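Home > Features > Technology > The robot butler will be along shortly

Tekura had set out 80 chairs for its July open day at the old Heywood cannery, and by mid-morning most of them were full. I took one near the back, beside a bloke eating a sausage roll, and waited to be amazed.

The pitch was tidying up. Namby, the company's two-armed bench robot, is meant to clear a table the way you or I would, and one day, we were told, it will do the same in aged-care homes and school kitchens. The slides said it had trained on 348 hours of practice and managed 267 different household items. No one said how many it had dropped.

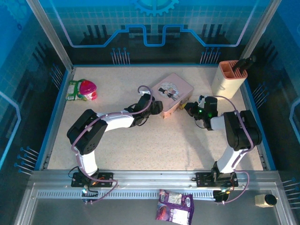

I asked what happens when the table is a normal one, with a dog under it and gravy on top. The answer was that the next version, Steleter, will handle "less structured settings". It has no launch date and no price.

To be fair, the staff were good company and didn't dodge the dull questions. Two arms working side by side is a hard problem, and I've seen far worse demonstrations - one of them ended with a fire extinguisher. But a walled-in bench with its own printed backdrop is a long way from my kitchen, and the brochure skips over that distance in a single cheerful paragraph.

Tekura wants robots in 11 care homes by next winter. I'd like to see it manage one, on a bad morning, with the residents wanting their tea.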